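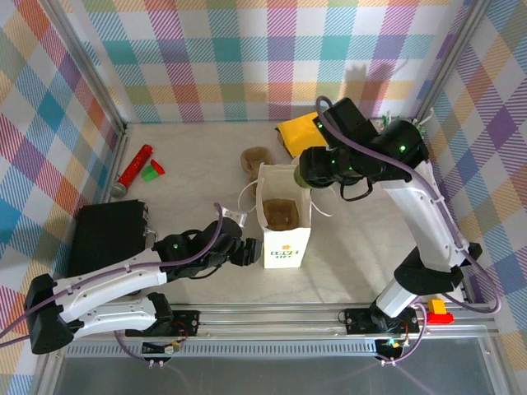
Madalena Bettencourt

Pladelar Gift Bag and Small Goods Set: README
Last revised 2020-03-18

Summary

The Pladelar set documents the packing of small household goods and toys into paper shopping bags. It contains 300 packing records, each consisting of one still picture and one entry in the item list. The set was compiled at Dradham for the study of how mixed goods are grouped, ordered and placed in an open bag.

Contents

Records are divided into 4 folders by type of bag. The picture at the head of this file belongs to the folder "paper, rope handle" and has the item list entry "white bag, yellow-green logo, center of floor." Goods in that record include a red glittery toy resembling a microphone, a small green cup with a red cap, and a tan plush or fabric object to the left of the bag. A brown crumpled item is inside the bag and is entered under "unidentified, soft."

Item list

The list holds 80 item names. Each name gives color first, then material where it is known, then kind. Where the kind could not be settled, the general terms "object" or "item" are used, and users are asked to keep these terms in any derived list. Items hidden in part by other goods are entered with the note "partial." Printing on bags is recorded by color only.

Background

The plaid wall covering in pastel stripes was supplied by Demirtaş. Users comparing records by color should note that pink, teal and yellow occur in the wall pattern as well as in the goods.

Known limitations

Weights were not recorded. In 7 records the item list was completed from the picture alone, and these are marked "P" in the last column. Bag sizes follow the supplier's own scale and have not been converted. The folder "cloth, flat handle" is smaller than the other folders and will be extended in June.

Use and citation

The set may be used for teaching and research within Prorkgate member institutions. Requests from other parties should be made in writing to the author. Please cite as: Bettencourt, M., Pladelar Gift Bag and Small Goods Set, Dradham.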